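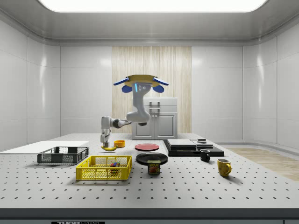
In defence of the ugly kitchen

My kitchen has a drawer that can only be opened if the oven is shut, and the oven can only be shut if you lift the door slightly and apologise to it. The worktop is three different heights. There is a hook by the window that has held the same colander for eleven years, although the colander has lost a foot and now drains on a slant, like a ship going down politely.

I mention this because I have spent the winter being shown other people's kitchens. My sister is moving house, and I was brought along to viewings as the one who would ask about damp. We saw 6 of them before she gave up and bought the first. Every one had been done up to sell, and every one was white. White walls, white doors, white worktops wiped to a shine, and one panel of pale wood somewhere to stop you thinking of the dentist.

I asked an agent where the bread went. He opened a tall cupboard and showed me a smaller cupboard inside it. I asked where the bin was, and he pressed a number of blank surfaces with his fingertips until one of them sighed and came forward. It was the dishwasher.

At some point in my adult life the kitchen was promoted. It used to be the room where you made the dinner, and you shut the door on it when visitors came. Then the wall came down and the visitors were let in, and now the poor thing has to be dressed for company from seven in the morning. The kettle goes in a garage. I am not making that up, it is what the brochures call it. Kovier, who will fit you a kitchen if you have sold a kidney, offer an "appliance garage" for £867, door included. For that money my kettle would expect its own driveway.

I rang my friend Melina Karagiannis to complain about this, as she used to draw kitchens for a living. She was not as sympathetic as I'd hoped. People like clear surfaces, she said, and they had every right to, and had I considered that I might just be messy? I have considered it. I am messy. But so is cooking, and it seems odd to spend so much on a room and then resent the one thing it's for.

Take the onion. An onion comes with skins, and the skins go everywhere. In my kitchen they go on the floor by the back door, where they are joined by some earth from the potatoes and eventually by me with a brush. In a house we saw on a Sunday in February the owner was still at home, and she followed us round with a cloth. She told my sister they mostly ate out. She had a Purkitz tap that gave boiling water, chilled water and fizzy water, and she seemed frightened of all three.

The argument for the blank kitchen is that it is calming. I can see that it might be, if you stood in it with your hands by your sides. What I find calming is knowing where the tin opener is. It's in the jug with the wooden spoons, a broken thermometer and a pencil, and I could find it in a power cut with a temperature. Put it in a drawer with no handle, in a row of identical drawers with no handles, and I'd be eating toast by Tuesday.

Then there's ageing. A scruffy room can take a knock. When I dropped the casserole, it took a chip out of a floor tile that already had two, and the three of them look rather companionable. My neighbour Darmawan Tuhumury dropped a jar of beetroot in his new kitchen and had a man out. The man quoted £1,764 for a replacement section of worktop. Darmawan now keeps a fruit bowl over the stain. It's a nice bowl and it has improved the room no end, and there is even fruit in it.

I don't want to be unfair. My own kitchen has faults that no amount of fondness will cover. The light over the sink buzzes. The fridge can't be moved, so whatever went behind it when we moved in is still there and may by now have rights. If someone gave me the money I would probably fix the oven door, and I'd certainly have more sockets.

But I'd keep the colander on its hook. My sister gets her keys next month, and I have bought her a housewarming present, a large orange enamel bread bin with a lid that clangs. It won't fit in any of her cupboards. I measured.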